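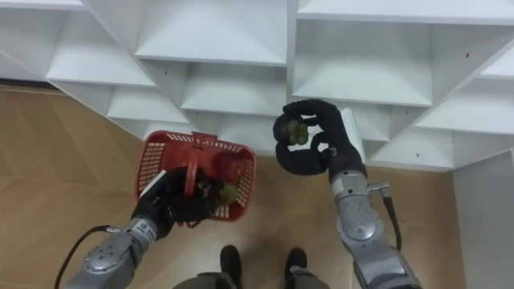
Every small grocery store is an argument about where things ought to go, and by the time you finish this chapter I hope you will walk into your own corner store and want to join in. We tend to think of shopping as a matter of lists and prices, but a great deal has been settled before we reach for anything at all. Take something as plain as a small cluster of green grapes, with a red plastic basket on one side and a stack of white cubbies on the other. Should grapes sit near the door, where they look cheerful and make people feel they have started well? Or deeper in, so that the soup cans go into the basket first and the fruit rides safely on top? Both answers have their defenders, and I have heard them defended loudly!

When I was first learning the trade I spent a long May helping at Panano, a narrow little store with 65 feet of shelving and an owner who moved the crackers whenever she felt restless. It drove her regulars wild. They had learned the store the way you learn your own kitchen, by hand more than by eye, and each time the crackers moved they had to learn it over again. We will come back to those crackers when we talk about habit. 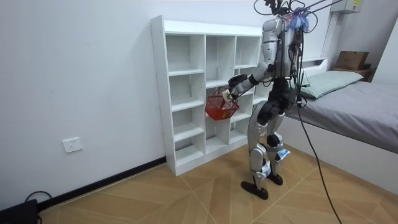
She did have a point, mind you. People who never have to look for anything never notice anything new, and a store that carries 210 kinds of goods would like at least a few of them noticed. The trick (and it takes years, so please be patient with yourself) is to leave the everyday items alone and let the others wander a bit.

Height matters as well. Goods between the waist and the eyes are easy on everybody, while the lowest shelf asks for a bend and the highest asks for a stretch. Heavy jars belong low down for safety's sake. Things that children like tend to end up low, too, and you may decide for yourself how you feel about that.

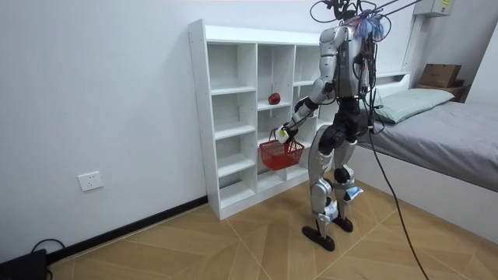 Red mesh basket held out toward open shelving.

Then we have the basket, which students always want to skip. Please don't. A shopper with full hands is a shopper on the way to the register, so a store that keeps its baskets in one pile by the door is missing everyone who came in for milk and then remembered supper. At Panano we tried a second pile beside the bread, and I still think it was the best idea I had there. 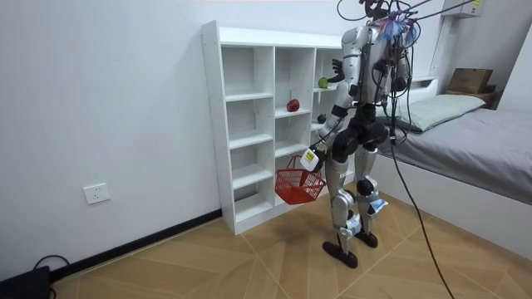

A looped handle leaves the basket hanging below the grip.

Before reading on, sketch the floor of a store you know well, entirely from memory. Mark the door, the register, the bread and the milk, and keep the sketch handy for the exercises on page 264.

Iason Bakalis
November 2022

Filed under: Running a Small Store / Sample Chapters

Print this chapter | E-mail to a colleague

Related chapters
Bread, Milk and the Long Way Round
Reading a Delivery Slip
The Akande Market: A Floor Plan to Study
Signs People Will Read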